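Cheap Credit Is Not a Wage

Every time household debt comes up, someone says that families should borrow less. I have sat on the lending board of a small cooperative in Zudau, and I don't think the people who say this have looked at many loan applications. Most of those I read were for car repairs, dental work, a deposit on an apartment, or the gap between two jobs. Very few were for anything a reasonable person would call a luxury.

The pay has stayed flat while the costs have moved. A worker at the Jolport warehouses who rents a two-room apartment in town pays 639 a month for it before heating. When I joined the board, the same kind of apartment went for 466. Wages on the same shifts went up over those years too, but by much less, and the difference has been covered by installment plans, overdrafts and credit cards. On paper consumption held up. The shops stayed open and the local growth figures looked fine.

Economists have a name for this, consumption smoothing, and in the textbook it makes sense. You borrow in a bad year and pay back in a good one. The trouble starts when the good year doesn't come and the loan is rolled over into a longer one at a higher rate. Orsolya Katona, who kept the cooperative's books for 14 years, used to mark these files with a green tab. By the time she retired the cabinet was mostly green.
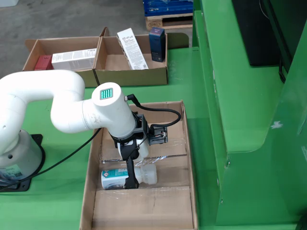
A robot arm over a cardboard tray with a plastic bottle in it.

The usual answer is productivity. Let firms invest, output per hour will rise, and wages will follow. I have nothing against investment. But the link between output and pay is a matter of bargaining, and bargaining has been weak for a long time. Stunda and Hegedűs both reported higher output per employee last year. Neither raised its base rate in September, when contracts are normally reviewed.

Trinidad Garrido has argued in these pages that tighter lending rules would protect households from themselves. I disagree with her on the order of things. If you cap the loans first, the dental bill is still there, and it goes to a lender with worse terms, or it doesn't get paid. We saw that when the bank branches shortened their maximum term on small loans to 24 months. Our applications went up sharply that spring.

I would start with rents and with the lowest pay grades, and leave the lending rules for later. Index the minimum to housing costs in each district, so that it moves when rents move. Let towns build on the land they already own. Both measures are slow and cost public money, and I accept that some employers will complain about the first one. They have had a long stretch in which their workers' spending was paid for by somebody else's balance sheet, at interest, and the repayments are now coming out of the same wages.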